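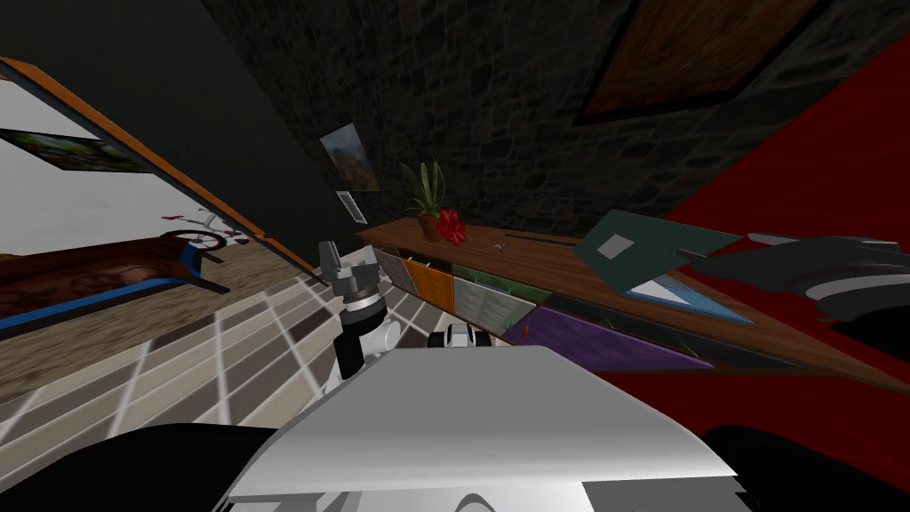 スキマリ導入に伴う判定業務の記録
グレンドモント旅館部 イトポート館

一 本記録の範囲

本記録は、イトポート館の館内整備業務に自動機スキマリを導入するにあたり設けられた判定係の業務について、庶務係が作成したものである。機器の性能および契約条件に関する事項は別に定める報告書に譲り、本記録では扱わない。判定係の業務日誌は原則として原文のまま引用し、明らかな誤字のみを改めた。

イトポート館は客室80室を有し、導入前の整備係は13名であった。このうち夜間の共用部を受け持っていた者が、勤続年数の長い順に判定係への配置換えを打診され、最初の一名がこれを承諾した。以下、この者を判定員と記す。

二 判定業務の内容

スキマリは、実際の館内に入る前に、ビーロー模型と呼ばれる計算機上の館内で稽古を行う。模型には帳場の台、石積みの壁、煉瓦の壁、隣室の寝台に至るまでが作り込まれている。配色や配置は必ずしもイトポート館と一致しない。本社の説明によれば、どのような館にも対応できるよう、意図して異なる色や素材を混ぜてあるとのことであった。

判定員は地階の旧リネン室に設けた机に着き、画面に送られてくる稽古の様子を見て、一回ごとに「可」「不可」「保留」のいずれかを押す。一回の稽古は長いもので10分に及ぶ。判定員には、画面を見ながら気付いた点を日誌に書き留めることが認められていた。書くことを義務とする規定はない。

初日の日誌は次のとおりである。

「台の上に鉢植えと赤いリボン。引き出しは色がまちまちで、客が見たら玩具かと思うだろう。機械は右の手を緑の板のほうへ伸ばしている。私なら先に鉢を見る。土が乾いていれば、板など後でよい。可を押してよいのか分からず、保留にした」

この保留について本社から照会があり、判定の対象は指示された作業に限ること、鉢植えの土は模型に含まれないことが回答として示された。判定員は翌日から保留を減らした。

三 整備係の勤務の変化

判定業務の開始と並行して、夜間の整備は三名の班から二名の班へ改められた。八月には、さらに一名を朝番へ移した。休憩は交替で取ることとなり、深夜の配膳口脇の長椅子に複数名が同時に腰を下ろすことはなくなった。長椅子は後に撤去され、充電設備の設置場所となった。

整備係からの要望として、次の事項が庶務係に提出されている。夜間に話し相手がいないこと。廊下の灯りを早い時刻に落とすようになり、足元が見えにくいこと。判定員が食堂に来なくなったこと。最初の二件には回答を行った。三件目については所管がなく、受理のみとした。

判定員が食堂に来なくなった事情は、庶務係の聞き取りにより後日判明した。ある晩、同僚の一人が「今日は何人分の仕事に可を押したのか」と尋ねたという。尋ねた者は冗談のつもりであったと述べている。判定員は弁当を地階で取るようになった。

四 隅における停止

稽古が進むにつれ、スキマリに一つの挙動が認められるようになった。暗い赤の床を進み、石の壁と煉瓦の壁が出合う隅が見えるところまで来ると、手を下げ、指を開いたまま動きを止める。数秒の後、何も取らずに次の作業へ移る。床に物が落ちているわけではない。

本社の担当部署はこれを無駄な停止として分類し、該当する稽古をすべて不可とするよう判定員に求めた。判定員は求めに従わなかった。日誌には次のようにある。

「今夜もあの隅で止まった。床には何もない。指は開いている。拾うものがないのに拾う支度だけしている。不可と言われているが、押す指が動かない。あの止まり方を私は知っている」

翌日の日誌には続きがある。

「昼に家で寝ていて思い出した。傘立てである。正面玄関の隅に、先代の頃からの傘立てがあった。底が抜けていて、客の傘の先から床へ水が出る。それで夜の見回りでは必ず隅で腰を落とし、床に手を当てて濡れていないか確かめた。傘立ては改装で捨てられた。しかし手のほうは今もやっている。測られたときも、やったのだと思う」

ここで測られたとあるのは、稽古に先立って行われた動作収録を指す。整備係は全員、腕と手に計測具を着け、通常の見回りと片付けを繰り返した。その記録がスキマリの最初の手本として用いられた。庶務係が収録の原簿を確認したところ、13名のうち9名の記録に、隅で身をかがめて手を下ろす動作が含まれていた。9名のうち4名は改装後に採用された者であり、傘立てを見たことがない。この4名に尋ねると、いずれも、先輩がそうしていたので見回りの作法であると思っていた、と答えた。
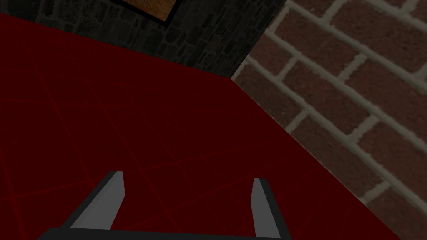
五 判定員と本社との協議

2019年12月17日(火曜日)、イトポート館の小会議室において、本社の担当者二名と判定員との協議が行われた。庶務係は記録のため同席した。

本社側は、稽古の総数が3816回に達したこと、隅における停止を除けば導入の基準を満たしていることを説明した。そのうえで、停止の原因が手本にあると判明した以上、該当部分を手本から取り除き、年明けから実機を館内に入れたいと述べた。

判定員は、しばらく資料を見ていた。やがて、取り除くのは構わないが、その前に一度、傘立てのあった場所を見てもらいたいと申し出た。資料に現場確認の予定はなかったが、担当者は時計を見てから応じた。

正面玄関の隅は、この時刻、宿泊客の到着前であり無人であった。当日は朝から雨であった。判定員は腰を落とし、床に手のひらを当て、そのまま担当者のほうへ手を上げて見せた。手は濡れていた。傘立ての撤去後も、客は習慣としてその隅に傘を立て掛けており、壁際の床はわずかに低くなっていた。担当者の一人も同じように床に触れ、ハンカチを出した。

小会議室に戻った後の発言を、録音に基づき以下に記す。

担当者「これは模型にありません」

判定員「ありません。あちらの床は、いつ見ても乾いています」

担当者「では、機械は何を確かめているのでしょうか」

判定員「確かめてはいないでしょう。形だけです。うちの若い者と同じです。ただ、若い者は形だけやっていて、ある日、手が濡れるのです」

担当者は、この発言を資料の余白に書き取った。もう一名の担当者は、水滴の検知には床用の感知器を置くほうが確実であり、費用も少ないと指摘した。判定員は、そのとおりであると答えた。協議の結果、停止の扱いは継続審議とし、隅の床については別途修繕を手配することとなった。

六 実機の搬入

スキマリの実機は、予定より遅れて裏口から搬入された。整備係のうち当日出勤の者が廊下に並び、これを迎えた。整列を指示した者はいない。団体客の到着時と同じ間隔で立っていたため、搬入業者が通路の確保に苦慮した旨の報告がある。

隅における停止は、手本から取り除かれていなかった。本社からの通知には、作業時間への影響が軽微であるため現行のまま運用する、とのみ記されていた。床の修繕は一度行われたが、梅雨の時期に再び水が溜まるようになり、二度目の申請が出されている。

運用開始から最初の雨の夜、夜間班の者が玄関で実機に行き合った。その者の報告によれば、スキマリは隅で手を下げ、指を開いて止まり、数秒後に立ち去った。床は濡れていた。報告者はその後に続いて腰を落とし、雑巾で水を拭き取った。所要時間の欄には記入がなく、備考欄に「二人で行った」とある。庶務係はこれを「一名および一台」と訂正するよう求めたが、報告者は応じず、原文のまま綴じることとした。

七 判定員の退任

稽古の終了により、判定係の机は廃止されることとなった。判定員には整備係への復帰と、他館の判定業務への異動が提示された。他館の模型もビーロー模型であり、画面に映るものは大きく変わらないとの説明が付された。

判定員は整備係への復帰を選んだ。夜間班に空きはなく、配属は朝番である。朝番は玄関の隅を担当しない。この点について庶務係が念のため確認したところ、判定員は承知していると述べ、地階の鍵と、判定に用いた釦の付いた小箱を返却した。小箱の「保留」の釦だけは印字が薄くなっていたが、備品としての使用には支障がないものと認め、受領した。

最終日の日誌は、次の三行である。

「本日、最後の一回。赤い床の隅で止まる。

何もない床に、指を開いている。

可」

八 付記

判定員の復帰後、食堂における席は従前の位置に戻った。配膳口脇の長椅子については、整備係から再設置の要望が出ている。充電設備との併置が可能かどうかを施設係に照会中であり、回答があり次第、本記録に追補する。

スキマリの充電は午前三時に始まる。夜間班の休憩もこの時刻に合わせて取られるようになり、現在は丸椅子が一脚、設備の横に置かれている。持ち込んだ者は不明である。備品番号は付していない。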